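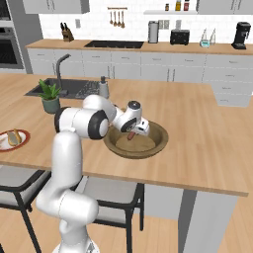 The arm cell in the Vastasier kitchen model was taken over from the previous year's group in a state where it ran but could not be trusted. The task for this project was to set it up again from the base upwards, write down every value, and leave a routine that the next group can follow. All work was done in simulation; the real arm in the Galbraith laboratory was not used. The test job is a short one: pick up a small item of food, carry it across the island and release it inside the round wooden bowl. The pose used for most of the checks has the forearm reaching out over the worktop, the gripper pointing down and the sausage-like piece held just above the inside of the bowl. In this pose an error in the base position shows up clearly at the fingers.

2. Base position

The arm stands beside the island, so the base and the worktop do not share a surface. The inherited file gave the base height relative to the floor and the bowl height relative to the worktop. These had been entered by hand in two places and did not agree. We moved both to one reference, the top face of the island, and removed the second entry. The forward reach limit was set to 896 mm, measured from the base axis to the finger tips. Poses beyond this are now refused before the arm moves.

3. Joint zero values

Each joint was driven to its zero mark and the stored offset compared with the model. The elbow was the only joint with a wrong offset. It had been copied from an older version of the arm file (Traresen, August) and was out by 5 degrees. The wrist had been adjusted to hide this, which explains why the gripper pointed straight down in some poses and leaned in others. The elbow offset was corrected first and the wrist then set back to its default. Doing these in the other order gives a wrist value that looks right in one pose only.

4. Gripper

Closing force is set as a percentage in the Cavex control panel. At full force the fingers sank into the held object and the contact solver threw it out sideways. At 80 per cent the grip was steady through the whole carry. The release height was kept low -- a higher drop made the object roll after landing.

5. Results and upkeep

The cell was run for 1225 cycles after the changes. The remaining faults were all at the pick, where the fingers closed on the end of the object instead of its middle. We did not solve this. The likely cause is the grasp point, which is still taken from the bounding box.

Before each session, load the saved base file, drive all joints to zero, compare the offsets with the table in Appendix B, then run the bowl pose once at low speed. If the finger tips are off, check the elbow before touching the wrist. Any changed value goes in the log with the old value next to it.

Report handed in 13 October 2019. Appendix A holds the base file and Appendix B the joint table.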